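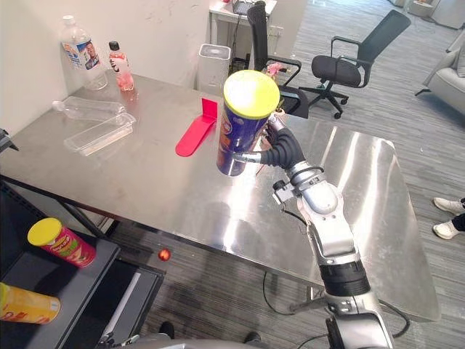
Hi all at the Rosenthal small grants desk,

Noemi Escobedo again, with the May update on the shared room at Kulach. You asked for a page or so on where things stand and I've probably gone over, sorry! The short version is that the table is in daily use, the carpet is still the carpet, and we have spent $907 of your money so far.

I'll start with the table, which I love. I know there was some back and forth about stainless steel when I first sent the request (somebody on your end asked if it would feel like a hospital), and I did worry about that a little. I'm over it now. It wipes down in a minute, and it takes a snack run, a row of water bottles and whatever else people set down on it without anybody fussing about rings or coasters. It does show every smudge and fine scratch, and it throws the ceiling lights right back at you, so I've asked Roralport building services what softer tubes would cost us. They said they would get back to me by Tuesday. I'll pass the number along before we commit to anything.

The drinks and snacks end is the part that still needs work. Bottles migrate to the wall side and stay there, empties included, and then they fall over and people put more things in front of them. I'd like to put in a proper bin for recycling and one shallow tray for the bottles that are still going. The lidded clear container we tried for small stuff is fine, by the way, I would just buy more of those. The wall behind has picked up scuffs too. A can of white paint would do it and I can manage the roller myself on a slow afternoon.

Now the floor. The original plan had us replacing the carpet and I would like to formally drop that. Wevodwood came out and quoted for plank flooring, and it would have eaten the rest of the grant and then some. They were very nice about it! But the striped gray is in decent shape, it hides a lot, and it keeps the noise down when there are 20 of us in there. What it needs is a deep clean, and I'd like to move $50 from the flooring line to rent a machine for a weekend.
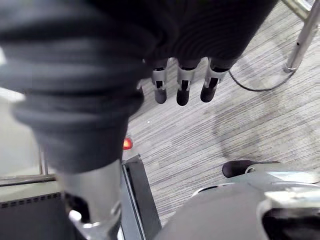

The gray carpet, with the faint ring on the right.

I'm hoping the cleaner lifts that ring. If it doesn't, I'll put something over it and we'll move on with our lives.

Cables are the other floor item. We have thin black ones hanging below the edge of the table and others lying on the carpet near the furniture legs, and I don't like either. I have priced clip-on trays for the underside of the table and a pack of 5 flat covers for the floor. Nothing ordered yet - I want to settle exactly where the table is going to live first, and there is a lively difference of opinion about that (window people versus door people, I'm a door person).

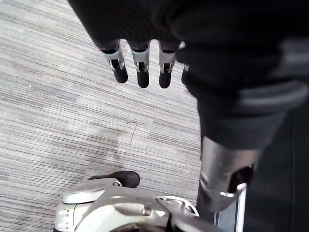 Vacuuming is on a schedule now, which was one of the things you asked about after my last report. It gets done, mostly. Threads and little white bits of who knows what turn up again by the next morning, and the stripes are forgiving enough that people stop noticing them. I've started going over the stretch by the table with a hand vacuum at lunchtime, and that seems to be a better answer than one big clean a week.

The small touches line came in cheap and I think it has done more for the room than anything except the table. The pink vase was my pick. I wanted one thing on all that steel that wasn't square or practical, and people have said nice things about it. The flowers do shed a bit of stem.

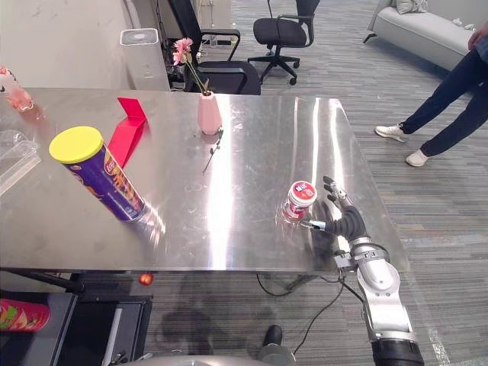 Snacks, the red stand and the pink flowers on the steel table.

The red stand has turned out handy for propping up notices, so I may get a second one out of the same line.

What I need from you is a yes or no on moving the $50, and a yes or no on the paint. If both are fine I'll book the machine and send receipts with the next update. The tray and bin I can cover from what's left under furnishings.

Thanks, as ever, for being so easy to deal with.

Noemi Escobedo
Kulach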